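Zuvitz Reissues Data Sheet for Mistska Table Oil, Extends Full Cure Time

GIRNTON - Coatings maker Zuvitz has reissued the technical data sheet for Mistska, its one-coat oil for interior wood surfaces, after a retest of cure times at low room temperatures. The new sheet replaces the version in use since 2019 and takes effect in February. The formula is unchanged, and cans already on store shelves do not need to be returned.

The main change is in the drying table. The old sheet gave a single figure for full cure, measured at normal room temperature. The new one splits the figure by temperature and humidity, and for unheated rooms the stated time before the surface can take standing water is now 119 hours. Light use, such as setting down dry objects, is allowed after 44 hours under the same conditions.

Kuo-hua Peng, who heads the test lab at the Girnton plant, said the earlier number was correct for the conditions it was measured in but was being applied in workshops and garages where it did not hold. "The oil feels dry to the hand well before it has finished reacting," Peng said. "People wipe a table down the next morning and get a dull ring, and then they call us."

The lab coated 2781 sample blocks for the retest, in oak, beech, walnut, and pine. Blocks were sanded to the same grit, oiled by hand with a white pad, and wiped after 15 minutes. Each was then stored in a climate cabinet and checked for water marks, coffee marks, and rub-off on a dry cloth. Oak took longest to reach a pass on the water test. Pine passed sooner but showed more rub-off when excess oil had been left on the surface past the wiping time.

Coverage rates have also been adjusted. The figure for open-grained woods is slightly lower than before, and the sheet now tells users to calculate end grain separately. Sanding advice is simpler: stop at 150 grit for tabletops and remove dust with a vacuum, then a dry cloth. The old sheet allowed a damp cloth at this stage. Zuvitz dropped that step because raised grain accounted for a share of the uneven results in the lab.

Toprak, which distributes the oil to furniture shops, will print the new drying table on a card and pack it with each case until the can labels are updated. Shops that quote pickup dates from the old cure time should check their schedules for the colder months, the distributor said. 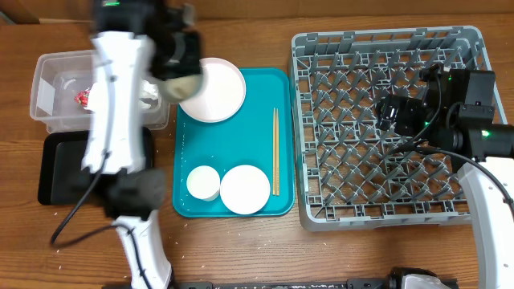

Warm brown wood grain on a table surface.

For tables already in use, the maintenance section is mostly the same as before. Zuvitz still recommends a fresh thin coat when water no longer beads, applied along the grain and buffed until no wet patches remain. Water rings on a fully cured surface can be treated locally with a gray pad and a small amount of oil, but the repair needs the same cure time as a new coat.

Oil-soaked rags should be laid flat outdoors to dry or kept under water in a closed metal container. That warning has been moved from the last page of the sheet to the first.

The tinted versions of Mistska are not covered by the new sheet. Results for those are still being compiled - the white tint is being tested first - and the existing sheet stays valid for them until then.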